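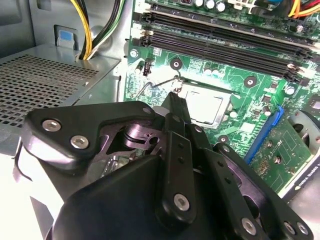 16/08/2018

Quick one tonight, want this down before I forget the numbers.

Spent most of the day on the teardown cell again. Old office desktops go on the bench, arm takes them apart, processor out last. That's the bit that's been giving me grief. The fingers were gripping fine on the test block and then skating off real chips. Turned out to be the finger screws, or mostly. Two had backed out a touch, so the left tip was sitting lower than the right and the whole grip went in crooked. Couldn't see it by eye. Could feel it though, if you wiggle the link with a thumb.

So. Power off at the wall (not just the stop button, I've been told off for that), air line off, fingers out. Wiped the old threadlock off the hex screws, new dab on each, back in by hand, then nipped up evenly going side to side. Do NOT do one side up tight and then the other. Did that in the spring and chased a twist in the linkage for a week.

Then teach the pick position again. Asteo controller wants you to save the new tool offset before you touch any of the points, otherwise it quietly keeps the old one. Lost an hour to that. The menu for it is in a daft place, under maintenance and then the second page, and the manual from Kisel has it on page 99 under a diffrent name altogether.

Grip force next. Had it too high. For the chip I want just enough to hold the edges, so I dropped it from 4 to 2 on their scale and it still holds. The retention lever gets its own step before that, slow, with the lift kept well clear of the memory slots. I've left it slow. No prizes for speed here.

Counter on the gripper says 2238 cycles, wrote that on the tape on the control box so I know when the threadlock went on. Balogh sell a proper service kit with new tips, bit pricey, will order one if these start to look rounded. 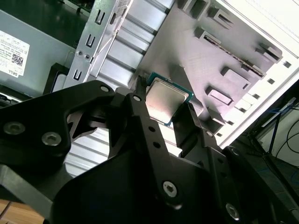
How often should the finger screws be checked?

At the start of every working day, with a quick wiggle by hand, and with a hex key after any crash or any change of fingers. Takes a minute. If one moves, take it right out and redo the threadlock, don't just nip it up and carry on.

Still to do: cable on the wrist wants a new tie, it rubs when the arm comes round past the bench end. And the Weltunano fixture needs shimming on one corner, the cases rock a bit when when the arm pushes down. Plan is to have all that sorted by October, before the next lot of desktops comes in. Right, bed.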